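Kellport talk, notes (keep to 20 min!!)

Open w/ the ferry story. Short version. Missed the last boat to Bramholm, slept in the waiting room, met Priit Šimkus, whole lending project came out of that night.

Then: why small towns stop sharing stuff. People buy a ladder, use it 3 times, it sits in the shed. Ask for hands, who owns a ladder. Wait for the laugh.

Numbers slide. 40 households signed up by July. Don't read the slide out, they can see it.

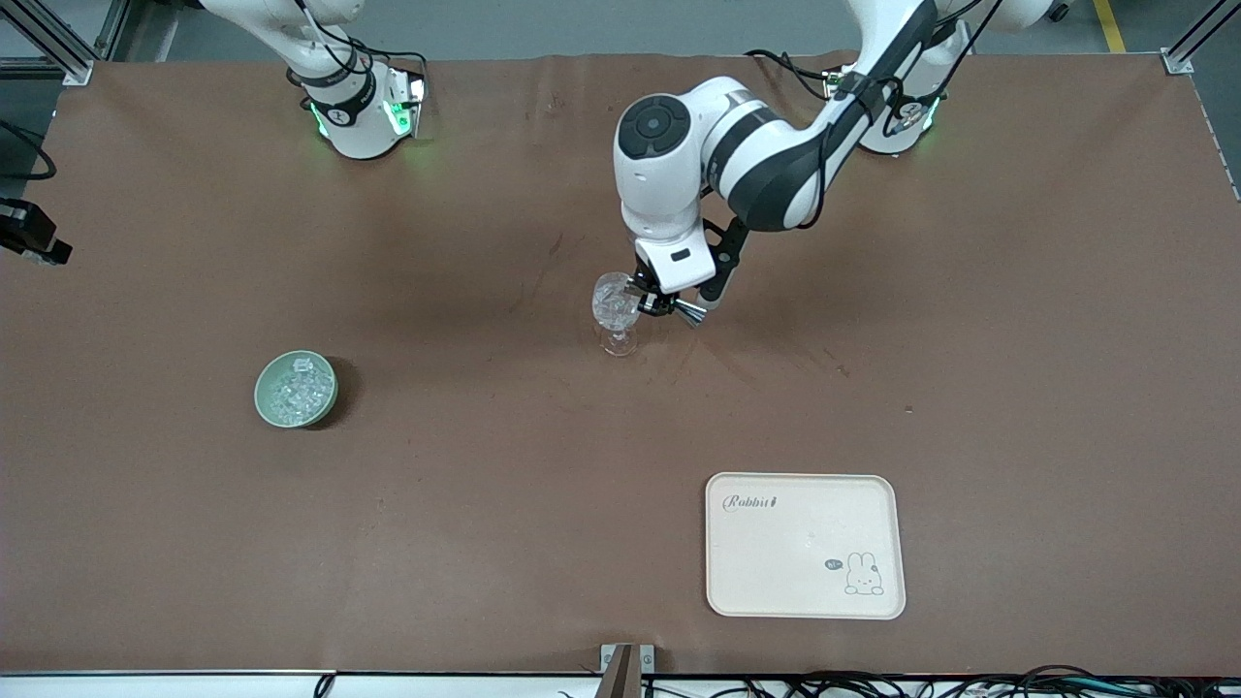 Party things go out most. Plates, folding chairs, the big soup pot. Deposit or no deposit? We tried both. Without one, more people borrowed and almost 3 items went missing all season - check w/ Mārtiņš Rebane, he says two and a half becuase the tent came back without poles.

Kütt street shelf - skip if running late.

Money part, go slow. Rent is the hard bit. Kundero gave us the back room till spring, after that don't know. Say so. Dont promise anything.

Questions. If someone asks about insurance send them to Priit, he's in the second row.

Thank the hosts, sign-up sheet by the door, pens!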